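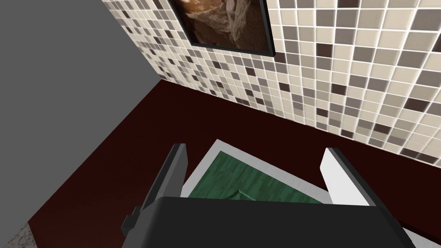
Wrist view in the sim, fingers open, green and white part between them.

tametti_jm
Setting up the simulated twin of our small pick cell before anyone lets me near the real one. The fingers came in as two separate meshes and I've left one white and one nearly black while I sort out which is which. Grip at zero offset closes 8 mm to one side of where I want it. I've moved the tool point twice and it has moved the error somewhere else. Where would you look first?
Jurgita

kuruc_o
Tool point last, always. Check the origin of each finger mesh. If one was exported from the middle of the part and the other from the mounting face, you can nudge the tool point until May and be no happier.

StuslowTarmo
Disagree with Oldřich, as is traditional. Look at the joint limits. Ours had one finger allowed a longer travel than the other and it looked exactly like an offset. Took me 322 runs to notice, which I put down to thoroughness.

kuruc_o
322 runs is a cry for help, Tarmo.

aigner.k
Is the body of the gripper meant to fill that much of the view? It's hiding the near half of the part. If you're using that camera to line up, I'd tip it forward a bit or move it further up the wrist.

tametti_jm
Camera is where the bracket will be on the real arm, so it stays. Drawing signed off 1/1/25, presumably by someone with a headache.

aigner.k
Then the bracket is wrong. Cheaper to find out now.

StuslowTarmo
The bracket is fine. You line up on the far edge of the part and let the fingers do the rest. We run a Prakora gripper like that and it's on 2,451 cycles since the last pad change.

aigner.k
"Let the fingers do the rest" is how we bent a finger.

Dzintra_M
More to the point, who picked the mosaic tiles? I have worked in a lot of cells and none had a bathroom wall and a framed picture.

tametti_jm
Stock room from the Lapiņa scene pack. The other choice was a grey void and I get enough of that at work.

OK – checked the origins. Black finger is from the mounting face, white finger is from the middle of the part. Oldřich may have his moment.

kuruc_o
I'm having it.

StuslowTarmo
Check the joint limits anyway.

tametti_jm
Did. They match, sorry. Re-exported the white one, put the tool point back to the drawing value and ran 200 closes. Centred on all of them. Bracket argument still open if Kilian wants to carry on.

aigner.k
I do. Post the drawing.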